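Pavgate's sauna title goes monthly, and I got an early look

I've been reading trade magazines for longer than I'd like to admit, so when Pavgate told me it was turning its sauna and steam newsletter into a proper monthly magazine, I said yes to a preview copy before I'd finished the email. The first issue is out Nov 30, 2018, and it's called Bråten.

The newsletter started as 4 pages stapled together and handed out at dealer events. Bråten runs to 740 copies in print for its first month, which sounds tiny, but these go straight to the showrooms and installers who sell the stuff - no newsstands, no airport racks. There's a digital edition too, and that one's free if you work in the trade and fill out the form on the Pavgate site.

What's in it? A lot about heaters, as you'd guess. The lead feature compares nine electric models for home use, and I liked that the writers give you the wiring needs right up front instead of burying them on the last page. There's also a long piece on selling to small hotels, and a column on dealing with customers who want a sauna in a closet (I laughed, then I remembered I once asked for exactly that).
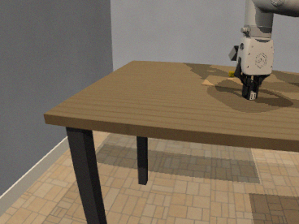 Who's paying for it

Zotell, the bench and door supplier, has signed on as launch sponsor and has the back cover for the whole first year. Mekberg took the inside front. Pavgate says neither company sees the articles before they go to print, and I'm happy to report that the door roundup has a few grumbles about Zotell's hinges in it, so I believe them!

Single copies are $9 for anyone outside the trade, and a year's subscription is $39. I think that's fair for how much reading you get, though I wish the type were a little bigger. The second issue is already being put together and will cover outdoor cabins and cold plunge tubs. If you want your showroom listed in the dealer pages, get your details in early - I'm told the November list filled up fast and a few late ones had to be held over.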